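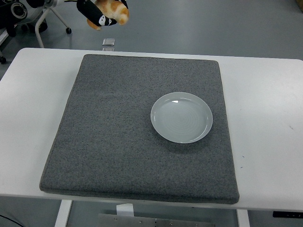
3. Materials and Methods

3.1 Setting and participants

The study was carried out in four nail salons, two in the Fotgate shopping district and two in Nerkari. All four offer gel manicures as their main service and take most of their bookings in advance. The salons agreed to let us follow their regular clients on the condition that prices, booking times and choice of design would stay as they were. We did not pay for any manicure and did not ask anyone to pick a certain color or style.

Clients were invited to join at the front desk when they came in for a booked gel manicure. They had to be 18 or older, to have natural nails without extensions, and to have had at least one gel manicure in the past year. People who reported an allergy to any part of the polish, or who had visible damage to the nail plate, were thanked and left out. In total 121 clients took part. Between them they had 496 manicures during the study, done by 19 technicians.

Clients were free to change technician between visits, and many did. A client who wanted to stop could do so by telling the salon or by not sending in the diary. We kept the manicures already recorded unless the client asked us to delete them.

3.2 Manicure procedure

Salons differ in how they prepare nails, and we did not want to force one routine on experienced technicians. We did agree on a short list of steps that had to be done every time. Old polish was removed by soaking, the cuticle was pushed back, the surface was lightly buffed, and the nail was wiped with a lint-free pad before the base coat. The base coat and top coat were from the Sugiyama line in every salon. Color coats were whatever the technician normally used. Each coat was cured under a Betik lamp on its standard setting, and lamps were checked before the study began and again halfway through.

Flakes of old gel were placed on a shallow round plate on a gray felt mat (Figure 1) and thrown away after each client. We had planned to weigh them as a measure of how much polish was left at removal, but dropped this early on. Filing dust and bits of cuticle ended up mixed with the flakes, and separating them took longer than the manicure.

Figure 1. Plate and felt mat on a white table.

The technician filled out a one-page form at the end of each visit. It recorded the design, the length of the free edge (short, medium or long), whether the free edge had been capped with top coat, and the time from first to last coat. Capping means drawing the brush along the tip of the nail so that the coat wraps over the edge. Technicians who forgot to fill out the capping box were asked about it the same day where possible. If they could not remember, the box was left empty.

3.3 Type of design

We sorted manicures into two groups. A plain manicure had one color on all nails, including clear and pale shades. A decorated manicure had something more on at least one nail: hand-painted patterns, stamped patterns, glitter, foil, stickers, or a raised element such as a stone. French tips were counted as decorated, as they need a second color and a sharp line close to the free edge. Of the 496 manicures, 283 were plain and 213 were decorated.

We considered a finer split. Raised elements in particular might be expected to behave differently from flat painting. There were too few of them to say anything useful, and several clients had a stone on one nail and painting on the others, so we kept the two broad groups.

3.4 Wear diary

Each client received a paper diary with an outline of both hands printed on every page. They were asked to look at their nails each evening under a good light and to mark any chip, crack or lifted edge on the outline. A chip was defined as any missing piece of polish that the client could see without a magnifier. Lifting without loss of polish was marked with a different sign. Clients also ticked boxes for dishwashing without gloves, swimming, gardening, and use of hand sanitizer more than a few times in the day.

We chose paper after a small trial with a phone form. In the trial, clients tended to fill out several days at once when they got a reminder, and the dates of first chips bunched up on reminder days. The paper diary has the same weakness in principle, but the hand outline seemed to help people keep the habit. Some clients left it by the sink or taped it to a bathroom mirror.

At the next visit, the technician compared the diary with the nails before removing the polish. If there was a chip that was not in the diary, it was added with a question mark and the client was asked when it had first appeared. An answer of "yesterday" or "the day before" was accepted as a date. Anything less certain was treated as unknown.

3.5 Outcome and analysis

The main outcome was whether a first chip appeared within 14 days of the manicure. Two weeks was chosen as it is the period most of the salons mention when clients ask how long the polish should last. Manicures were left out of this analysis if the diary was lost, if the date of the first chip was unknown, or if the polish was removed before day 14 with no chip recorded. This applied to 38 manicures, leaving 458: 262 plain and 196 decorated.

The 458 manicures are not independent of each other. The same client appears several times, with the same hands and the same daily habits, and the same technician appears even more often. We used a logistic model with random effects for client and technician. Type of design, free edge length, capping and the four diary habits were entered as fixed effects. Salon was left out of the final model, as it added little once technician was included.

4. Results

4.1 First chips within two weeks

A chip appeared within 14 days in 191 of the 458 manicures (41.7%). The share was lower for plain manicures, at 97 of 262 (37.0%), than for decorated ones, at 94 of 196 (48.0%). The difference became smaller in the model, where length and capping were taken into account. Decorated manicures were more often done on long nails, and long nails chipped more in both groups.

Capping mattered more than design. Manicures with a capped free edge had fewer early chips in both groups, and this held when we compared manicures done by the same technician. Technicians who usually capped said they sometimes skipped it when a client was in a hurry or when a French tip already looked thick at the edge. The second reason may explain part of the gap between plain and decorated nails.

Of the daily habits, only dishwashing without gloves showed a clear link with early chips. Swimming was reported too rarely to judge. Hand sanitizer use showed no clear link, though many clients said they expected it would.

4.2 Where the chips were

Of the 191 first chips, 74 (38.7%) were on the index finger of the dominant hand and 52 (27.2%) were on the thumb of the same hand. The remaining 65 (34.0%) were spread over the other fingers. Most began at the free edge. Chips starting at the cuticle were less common and tended to come after a mark for lifting in the same spot a day or more earlier.

The pattern was much the same for plain and decorated manicures. A painted accent nail, which is most often the ring finger, was seldom the first to chip. Clients who came back early with a damaged design usually had it on every nail.

4.3 Differences between technicians

There was more variation between technicians than between salons. We looked at whether the time from first to last coat could account for it, and found no steady relation. Some of the quickest technicians had few early chips. Years of experience were not recorded in the same way at all four salons, so we do not report them. Zane Toom, who checked the lamps, found none outside the maker's stated range at either check, and curing is therefore unlikely to explain the differences.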